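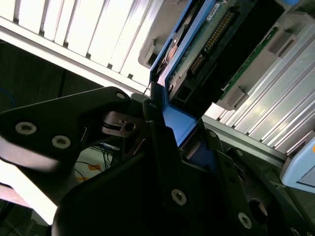
Figure 1. Gripper holding a drive carrier partway into its bay, seen from the wrist camera.

4.2 Rules for handling drives in a live rack

Most of the written rules we inherited at Filtholm were for people, and I had a hand in several of them, so I can be rude about them. The worst was "insert the drive with care". A technician reads that and does something sensible, but a robot needs to know what care means at each point of the travel, and so did I once I had to write it down. We ended up splitting the insertion into 2 stages with a hold between them. During the hold the carrier sits partly in the bay, gripped at its lip as in Figure 1, and the wrist camera is checked before anything moves again. What I like about this view is how much of the drive's underside you get: the green board is in plain sight, and so is the row of gold pins along it. Our rule is that no finger surface may touch that board at any time, including during a retreat after a fault. That last bit was added in April, after Mélanie Beaulieu went through the draft and pointed out that we'd written a lovely rule for going in and nothing at all for coming out.

The second rule is about force. We cap the push along the bay at 40 newtons and we don't let the controller raise it, whatever the excuse. An earlier draft allowed a single retry at 60, on the grounds that some carriers are stiff. I argued for it at the time (I was tired of walking down to the rack) and I was wrong. A stiff carrier is very often a crooked one, and pushing harder on a crooked carrier is how you end up ordering parts. So now a stall means back out, look again, line up again, and if it stalls a second time a person is called. The Miettinen procedure, which we borrowed from quite freely, calls a person on the first stall. That's fair enough for a site with staff on the floor all night, but we haven't got that.

Third, and this one caused the most grumbling, the robot may not start a swap on its own reading of a fault light. The request has to come from the storage side, through Sendus, with the bay number in it, and the robot has to confirm the bay before it closes its fingers. If the two disagree, it stops. We logged 522 swap requests under the draft rules and the check added a short wait to every single one, which people did notice. I'd still keep it. Pulling the wrong drive from an array that is already one down is the accident I worry about most, well ahead of anything the gripper could scratch.

We left cables out of the rules on purpose. Priltasis has a long section on moving loose wiring aside before a swap, and I think it's good advice for hands. For our arm we simply say that wiring must be clear of the path before the job is released, and that a person does the clearing. I'd be happy to see that relaxed one day – though I'd want to see the force limits for it first, and we don't have any worth printing yet.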